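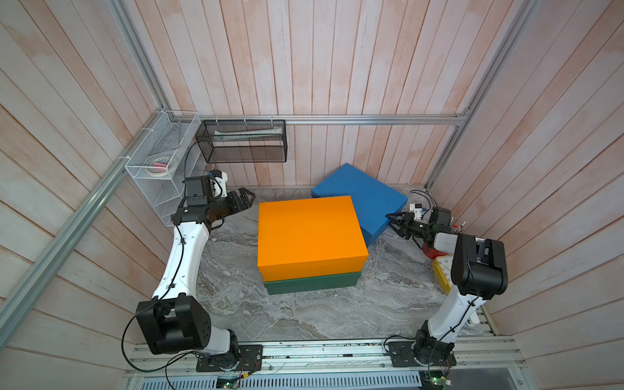 What does an open call ask of the artists who answer it? In most of the calls we read, it asks for a written statement, a set of work samples, a budget and an entry fee, all before any judge has looked at the work.

3. Open Calls and the Cost of Applying

3.1 Scope

This section considers open calls for group exhibitions issued by small arts organizations. We collected 71 calls that were open in August and recorded the materials each one required. Calls limited to students were left out, as were calls that led only to a sale or an auction. Where an organization issued the same call in more than one language, it was entered once.

The calls differ widely in length. The Rarnell Prize sets out its theme in a single paragraph and leaves the choice of medium open. The Fastau residency, by contrast, asks for a statement of up to 2000 words and a separate plan for public events. Both offer a place in a group show as the main award.

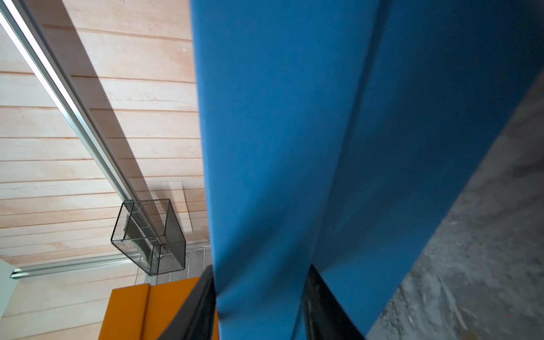 A longer statement does not appear to give judges more of what they use. In interviews, panel members said that they turned first to the work samples and went back to the statement when two applicants were close. Roya Safavi, who has served on panels for the Babaei Gallery, described reading the opening lines of each statement and then "going straight to the work." Several artists told us that the statement took them longer to prepare than any other part of the application.

3.2 Themes

Themed calls raise a further question. A theme may help a curator build a show that holds together, but it can also lead artists to rewrite the account of a finished piece so that it seems to fit. We found this most often where the theme was a short quotation with no further guidance. Calls that explained the theme in plain terms, and stated whether existing work could be entered, drew fewer questions from applicants according to the staff we spoke with.
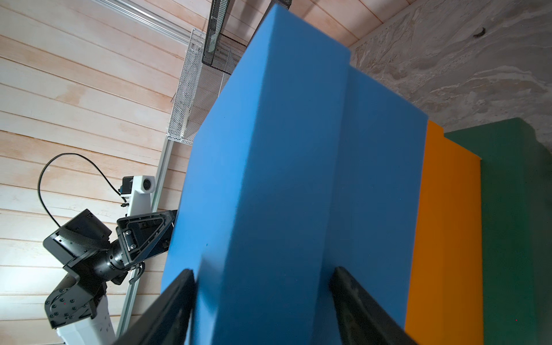
Figure 4. Blue block held between two black gripper fingers.

3.3 Two-Stage Review

The Isutum program uses a two-stage review. Artists first send work samples and a short note, and only those selected are asked for a budget and a full proposal. Staff reported that the first stage could be read in one sitting, usually on a Thursday evening, and that the panel had more time for discussion at the second. The entry fee is charged at the second stage only. Section 4 returns to the question of fees and compares the terms offered to artists who apply as a group with those offered to artists who apply alone.

Search this journal Enter keywords All issues

Contact the editorial office | Copyright held by the authors | Back to top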